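Print this thread | E-mail this thread

Linen sheets, is the 90 day break-in thing real?

marshhen
I caved and bought the Pullen linen set in August, after sleeping on the same cotton percale for years. The lady at the store swore they'd get soft after 90 days of regular use. I'm at day 19 and it's like sleeping in a grocery bag! Do I keep going or send them back?

tub_o_lard
Keep going. Mine took three months and a lot of washes, and now I won't let my husband near them with bleach.

dottie308
Send them back. I gave the Pullen ones a full winter and they never softened, they just got thin at the feet. My Salminen set was nice right out of the package, so I don't buy the break-in story at all.
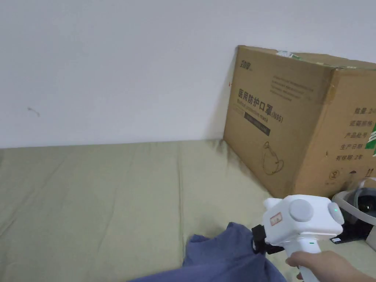 quiltbag

Olive green is the color I'd pick again, for what it's worth, it goes with every blanket I own. And if wrinkles bother you (they bother my mother, who irons pillowcases) then please don't get linen, you will lose your mind. I quit caring in the first week.

marshhen
Wrinkles I can live with, it's the scratching. Do you all use softener?

tub_o_lard
No softener!! It coats the fibers. Half a cup of white vinegar in the rinse and wool balls in the dryer.

dottie308
Vinegar is rough on the rubber seals in a front loader. My repair guy charged me 17 bucks for a new hose and a lecture. I just use less soap.

quiltbag
I've done vinegar in my old Lunex for ages and no leaks, so who knows. Pull them out a little damp though, that part matters more than anything you pour in.

marshhen
OK, trying damp and less soap this week. The return window is still open so I've got time.

Print this thread | E-mail this thread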